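Monday mornings with Attila: what the arms changed at Ratau

Got Attila Illés on the phone at 7, before his shift, coffee machine going in the background the whole time. He runs the packing and sorting side at Ratau, the cup and tumbler place. I'd asked for twenty minutes. Got more. Notes tidied up a bit but not much, sorry, deadline.

First thing I wanted to know was what the job used to be.

"Picking up cups," he says. "Look at it, turn it, put it down. Look at it, turn it, put it down. You do that till lunch and then you do it after lunch." He did that for years himself, before he was lead. Bad wrists. Both of them. He says most of the crew had one wrist they didn't talk about.

The arms came in February. The system is called Inga, sold by an outfit named Prevano, and the deal was that it would take over the sort table first and the boxing later. Boxing is still by hand, mostly. Attila laughs when I ask about the schedule. "Later is later."

So what did people think, I ask, when they heard.

"What do you think they thought? They thought, who's going home." There was a meeting. Management said no layoffs, and Attila says he didn't believe it either, he just had to stand at the front while it was said. Nobody got cut. Two people left on there own, one to Eltora across town for better pay, one retired. Neither was replaced, and he wants me to write that down. "That's the part they leave out of the newsletter."

First weeks were rough. The arms did fine on the solid colors, the white ones, the navy. Then the see-through stock.

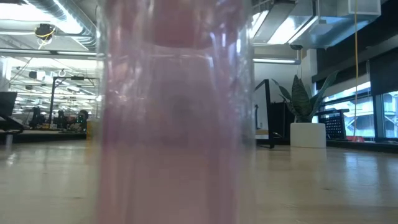
"Clear stuff is a nightmare," Attila says. "You or me, we see a cup. The camera sees the window, the lights, whatever's behind it." The grip would close a little high or a little to the side and the cup went over. Or it didn't close at all, the arm just waited. He tells me about one shift where they stopped the line again and again, and a picker named only as "one of the girls" (he wouldn't give me the name) walked over and started doing it by hand next to the stopped arm. Faster. Everybody watched.

I ask if that felt good. Long pause. "For a day."

What fixed it? Partly software. Prevano sent updates, he doesn't know what was in them. But partly it was the crew. They were the ones who knew the afternoon sun was a problem. They knew the glossy tables threw light back up. One of the older guys suggested turning the table a quarter turn, and the drops went down that same week. Attila put it in the log as his idea, the older guy's I mean, with his name on it. He was firm about that.

Numbers. I always ask for numbers. He has a sheet. Before, a good shift on that table was 628 cups sorted. Now it's 681. I say that doesn't sound like a lot.

"It isn't a lot! That's what I keep saying. People come in expecting it to be flying." The differnce, according to him, is the end of the shift. The last hour used to be slow and full of mistakes, people were tired. The arms do the same at the end as at the start.

And the people?

They watch. They restock. They clear jams and wipe down the grips and tag anything the system gets wrong, so it can be looked at after. One person can cover two tables. He gets 50 tags on a bad day. Somebody has to go through every one of them and it's usually him, at a desk, which he hates. "I didn't want a desk. Now I have a desk and a chair with a lever."

Wrists are better. Backs about the same. Heads, he says, are worse. It's a different kind of tired. With the old job you could talk, tell stories, listen to the radio and your hands kept going. Now you're listening for the arm. If it goes quiet you look up. He says he looks up at home when the fridge stops.

Training is his big complaint. The crew got one afternoon with a guy from Prevano and a binder. Nice guy. Binder was for a different version. Most of what they know they learned by trying stuff, and Attila wrote it all out himself on sheets taped up near the tables. New people learn from the sheets. I asked if he got paid extra for writing them. Different laugh that time.

Pay in general: the base went up a little for anyone who passed the operator check. Not everyone has taken it. Two of his people don't want to, they'd rather box, and he's let them box. What happens to those two when boxing goes over to the arms, I ask.

"I've asked that. Upstairs." And? "They said they'd get back to me."

He had to go then, shift bell or whatever it was, very loud. Called me back on his break to add one thing. He wanted it clear he isn't against it. He wouldn't go back to picking cups all day, not for anything, and he doesn't know anyone on the floor who would. He'd just like to have been asked before February instead of after. Same goes for the boxing, he says, and they've still got time to do that one right.

I've emailed Ratau for a comment on the boxing plans. Will add it here if they answer.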